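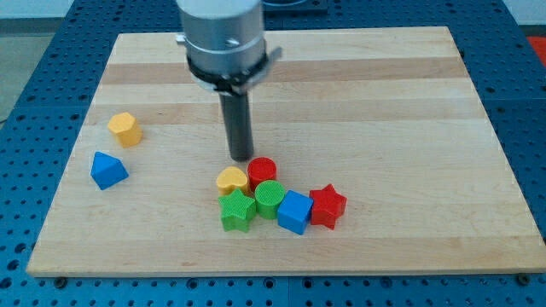

Beryl Bramwell reckons I should have put the bit about the overflow hose first, and she's had her Treloar tank going longer than I've had mine, so the overflow hose is now step 1.

Section 4: Connecting the tank to the garden line

I'm assuming you've done Section 3 and your tank is sitting level on its base. If it rocks when you lean on it, go back. I mean it!

1. Push the overflow hose onto the top outlet and run it to a drain or a garden bed well away from the house. Tighten the clamp with a screwdriver, but stop when the hose starts to bulge.

2. Wrap the thread of the bottom outlet with plumber's tape, 12 turns, going clockwise as you look at the end of it. (I used to do five or six and wondered why I had a muddy patch.)

3. Screw the brass tap on by hand, then give it a half turn with the shifter.

Caution: the Treloar outlet is plastic and your tap isn't. Crack that thread and you're up for a new fitting, and you'll be draining the tank to get at it.

4. Clip the Fitetti filter to the tap with the arrow pointing away from the tank. Mine has the arrow moulded on the underside, so have a feel for it.

5. Run your poly pipe from the filter to the first garden bed. Leave it lying in the sun for an hour beforehand and it'll uncoil without fighting you.

6. Open the tap a quarter and walk the whole line looking for drips. Then open it fully and walk it again.

Note: a full 3,000 litre tank gives decent pressure at the bottom of a sloping yard and a pretty sad dribble at the top. If your beds are uphill, skip ahead to Section 6 and read about the Mernitz pump before you buy any sprinklers.

Note: pull the filter out and rinse it after the first proper rain. There's always a bit of roof muck in the first lot, and gum leaves too if you've got trees over the gutters like I do. Don't use detergent on the mesh.

Caution: tank water on this line is for the garden only. Label the tap so visiting kids know not to drink from it.

Winter watering times are in Section 5, along with Lorraine Catterall's chart for raised beds.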